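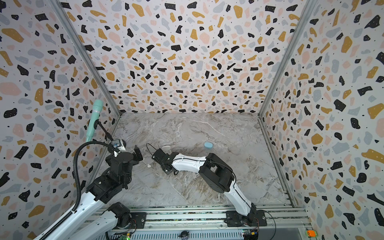 Admin guides > Shared mailboxes
Reading time: 2 min

4. Moving a shared mailbox with Drorkar

1. Put the mailbox in read-only mode.
2. Export in batches of 200 items. The tool offers 1,000, but I wouldn't trust it.

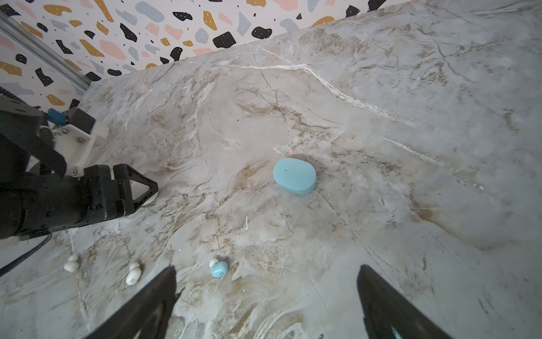
3. Compare the item totals yourself. A green tick only means the job stopped.

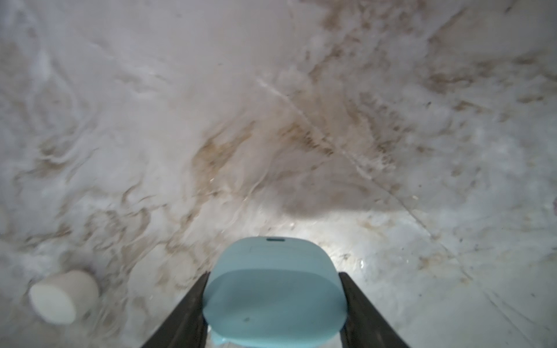
Pale blue, rounded, held between two dark fingers.

Caution: error 204 is listed as harmless. Salamatu Osagie lost six calendar entries to it, so check the calendar before you delete the old mailbox.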